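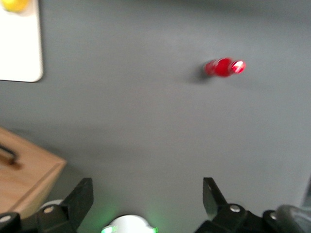 *Page last changed: March 9, 2022*

# Household Storage, Handout 3: The Junk Drawer

Every home has one. Students who claim otherwise are asked to open the second drawer down and report back.

Our case is the Cenholm apartment from the reader (Rajput, ch. 3). Nighat Rajput emptied one kitchen drawer and logged what she found, down to the last rubber band. It held 900 items, and the owners could name a use for 11 of them. They threw out none. Please read the chapter before class, including the appendix on keys, which is better than it sounds.

Terms you'll need:

- **Orphan:** a part whose parent object has left the house. Lids, mostly.
- **Sleeper:** a thing kept for a job that comes up once a decade, usually the week after you toss it.
- **Drift:** the slow travel of small things toward the nearest flat surface.

Drift is the one people get wrong on the exam. Gravity plays no part in it. A clear counter attracts mail, and mail attracts coins, and by April you can't find the counter.

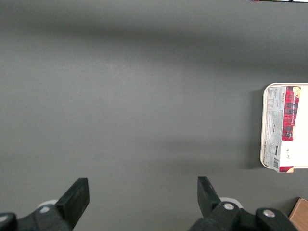
**Category: Flat Surfaces**

Lajos Bakos argues that a surface stays clear only while somebody is guarding it. His Imstead study followed a hall table through one winter. The family guarded it until the holidays, then had guests.

Bakos recommends a bowl. Rajput calls the bowl "a junk drawer with no lid," and the two have not shared a panel since. You should be able to argue either side in a page.

For next week: pick one drawer, empty it, sort it into orphans and sleepers, and bring your list. Leave the drawer at home.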